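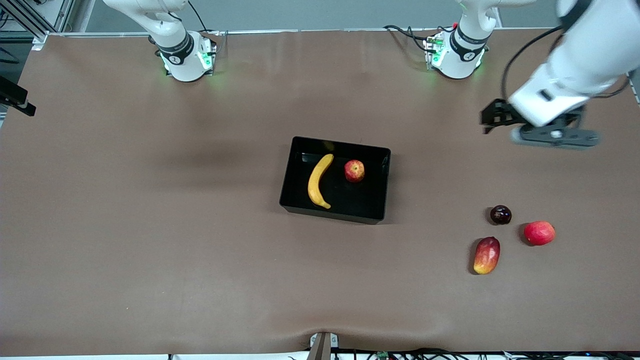

Ajith Annamalai asked me last month whether a packing robot could ever be trusted with a ripe plum, and whether people who don't work in a lab would be allowed to come and find out for themselves. I've been asked some version of that at every market and growers' supper since, so Ajith, consider yourself answered: yes, come and watch!

**Cimilance opens its Wellow workshop to visitors this March**

We're throwing the doors open at our place on Stondley Lane, Wellow, from 10 in the morning, and I'd love to see growers, packers, school groups and anyone who is just plain nosy. There are 75 places and they're free (you do need to book, the lane is narrow and the parking is worse).

The main attraction is Vincze, our two-armed fruit handling bench. It's been my project from the first sketch, so forgive me if I go on a bit. Vincze takes loose fruit off the table and puts it into a tray, one piece at a time, and the whole job is in the touch. We've logged 967 practice picks so far and I still hold my breath when the fingers close.

We'll run the bench all morning with two of us on hand to talk you through it. You can stand right at the barrier and ask whatever you like while it's going, and please do ask the awkward ones. Last time a lady wanted to know why it couldn't simply use a spoon, and we spent our whole tea break arguing over it.
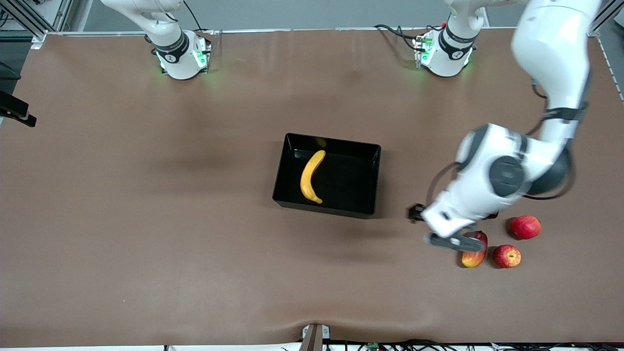 Apples are what most of our visitors grow, so they'll get the longest slot in the demonstration. A round, shiny thing loves to roll away just as you reach for it, and every one needs its own approach. With three of them sitting close together on the mat and the gripper coming down over the one nearest the tray, the fingers have to find their way in without nudging the neighbours. That's the bit I'd watch for if I were you!

After the apples we'll move on to mixed fruit, and if you've grown something knobbly, bring it along. I can't promise Vincze will manage it, but we'll have a go.

Under-7s are very welcome with a grown-up. Tea, squash and cake will be in the front office, and the workshop has step-free access from the yard.

To book, ring the Cimilance office in Wellow or put your name down at the front desk. Reporters and photographers can come in before the public if they let us know beforehand, and I'm happy to be interviewed at the bench, cake in hand.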